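3.2 How I read the listings

I started out thinking rent was the whole story. I had one number per apartment, a map of Gondley, and a plan to be done by November. Then I began calling landlords, and the plan fell apart pretty quickly, so let me walk through what I did instead.

The cheapest studios in Gondley sit along the old bus line, and on paper they look like a steal next to anything in Udora. A typical one-bedroom in Udora was listed at $1,680 when I pulled the data. But the Gondley ads mostly leave out heat, and the Udora ads mostly fold it in (I only found this out by phone). So I added a heating estimate to every listing that didn't mention it, and the gap shrank a lot.

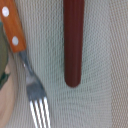
3.3 What tenants told me

I also wanted to hear from people who'd signed a lease, so I left flyers in lobbies and set up a phone line. Most callers wanted to talk about deposits, which I hadn't planned to ask about at all! I added a question on it after the first 2 calls and went back to those callers later to fill in the blanks.

Move-in costs turned out to be the thing that kept people where they were. A tenant could handle a higher rent each month but couldn't pull together $3,000 up front – first month, deposit, and a broker's fee on top.
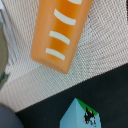 One tenant in Chávez told me she had passed on a cheaper place because the new deposit was due before she'd get her old one back, and she had no way to cover the weeks in between. I heard versions of this again and again, mostly from renters in the smaller buildings.

That changed how I ranked the neighborhoods. I spread the up-front costs over a one-year lease and added them to the rent, so a place with a low rent and a steep fee no longer looked like a bargain.

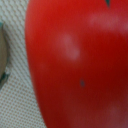
I did think about using a longer stretch than a year, and I ran it that way too. Chávez moved up a little, Gondley stayed put, and Memach was still the cheapest once everything was in. The catch with Memach is the trip to work. It's some 10 stops from downtown with a change in the middle, and I haven't put a dollar figure on that time. Maybe I should have – I just couldn't settle on one I believed.

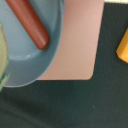
Figure 4. Plate on a table, close view.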